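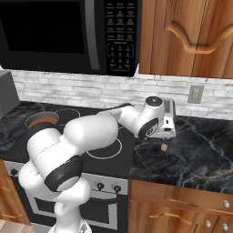 Toaster and electric stove against a white brick backsplash.

Skollidel

Skollidel is a collection of short cooking instructions in English, split into single steps and labeled by hand. It has 1747 steps taken from 157 home recipes. The recipes were written by members of the Salian cooking circle, who gave them for this purpose and agreed to the license below.

The present version is 2. If you used the first version, please read the section on changes, as the column order is different now.

What is in the folder

steps.csv - one row for each step
recipes.csv - one row for each recipe, with title and number of servings
units.txt - the list of measuring words and their short forms
guide.txt - the labeling guide, the same text that the labelers had
check.py - a small script which tests that the files are complete

All files are in UTF-8. The separator is a semicolon, so please set this in your program before you open the tables. Some steps contain commas and a few contain quotation marks.

Columns in steps.csv

recipe_id: number of the recipe, the same as in recipes.csv
step_no: place of the step in the recipe, starting from 1
text: the instruction as the author wrote it
clean: the same instruction after spelling correction
action: main verb in its basic form (chop, stir, simmer, rest)
food: what the action is done to, or "none"
heat: off, low, medium, high or unknown
minutes: a number, a range, or empty
until: the condition for stopping, if one is given

The column "until" was the most difficult one. Home cooks very often write "until it is done" or "until it smells right", and we kept these phrases as they are. A step can have both a time and a condition, for example "simmer for ten minutes or until thick". In this case both columns are filled.

How the steps were made

The recipes came to us as typed letters, e-mails and two handwritten notebooks. We typed everything again and then cut it into steps with Drusturex, a splitter which looks for verbs and punctuation. Its result was corrected by hand. The splitter makes mistakes mostly with sentences like "meanwhile, keep the sauce warm", where there are two things going on at the same time. We give such sentences their own row and write the word "parallel" in the action column before the verb, with a space between.

Every recipe was labeled by two people, separately. When they disagreed, they talked about it and wrote the agreed label. The separate labels from before this talk are not included in the download.

Known problems

- Soups and sauces are too many, and baking is too little. The circle met in the winter.
- Heat is "unknown" wherever the author did not say it, even when any cook could guess it.
- Old stoves have numbers on the knobs and every stove is different. "Turn to 3" is labeled as unknown.
- Cups are the cups of the author. We did not change them to milliliters.
- Recipes 41 and 88 are almost the same recipe, from two sisters. Both are kept.

The longest step has much more text than the others, because its author tells in the middle of it how her mother bought the pot. If your program has a limit of 1000 characters for a field, please check this row first.

A brown liquid in a saucepan may be called gravy, sauce, stock or "the juice" by four different authors. The food column keeps the word of the author, and we did not try to join these words together. 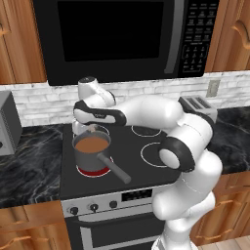 Changes from the first version

The column "clean" is new and stands after "text". The heat labels were words and numbers mixed, now they are only words. We removed the empty rows at the end of recipes.csv, which gave an error in some programs.

Use and license

You may copy, change and share the files, also in paid work, if you name Skollidel as the source. Please do not use the steps as advice on food safety. The times were never tested by us, and some of the instructions for keeping meat and rice are old habits of the family.

Earlier copies are kept on the Inum server in the folder "old". Corrections are welcome by e-mail - please write the recipe_id and step_no in the subject line. We read the messages on Saturday.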